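News > Industry > Packaging and Paper

Antal mill to end bleached line, shift output to kraft

Last updated: 4:40 pm

Paper maker Mutska will close the bleached sheet line at its Antal mill in September and move the site's full output to unbleached kraft, the company told staff this morning.

The line produces white wrapping and bag stock for bakeries and butchers. Orders have fallen in each of the past three years, while demand for brown kraft in rolls has grown, mostly from parcel packers and from workshops that use it as a disposable bench cover.

Mill manager Elaheh Salehi said the change would affect 18 positions. Eight workers have accepted transfers to the roll winding hall and the rest have been offered retraining or a payout.

"The pulp side of the mill stays as it is," Salehi said. "What goes is the bleaching stage, the wash tower and one dryer section. The remaining machine will run at a heavier weight and a slower speed."

The converted machine will make kraft in three weights, with the middle grade expected to account for more than half of tonnage. Rolls will be wound in two widths. A third, narrower width now made for florists will be cut from the wider roll by an outside slitter, Drondus, under a two-year contract.

Mutska said water drawn from the river would drop by up to 1487 kilolitres a day once the wash tower is drained. The figure is based on metered flows from last year and has been lodged with the regional water office, which must approve a change to the mill's discharge licence before the new machine settings can be used.

Cayetano Lozano, who represents production workers at the site, said the union had asked for the retraining period to be extended. Talks are to resume next week.

"Winding is a different trade from bleaching, and the current program is too short for people coming off the wet end," Lozano said.

Local buyers of white stock will need to find another supplier. Milagros Cifuentes, who runs a bag printing shop in Antal, said she had enough sheet on hand to fill winter orders. Her inks were matched to a white base and would have to be mixed again for brown, she said.
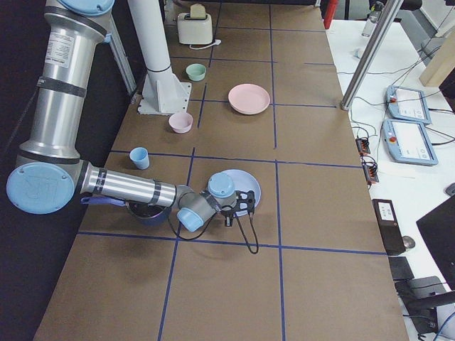

Brown kraft paper covering a long table, marked into cells with dark blue tape.

The price of the middle grade will be set in August. Mutska has told existing customers that orders for white sheet will be accepted until the end of July, subject to stock, and that part pallets will not be supplied after that date.

The discharge licence application is open for public comment. Copies can be read at the Antal council office during business hours.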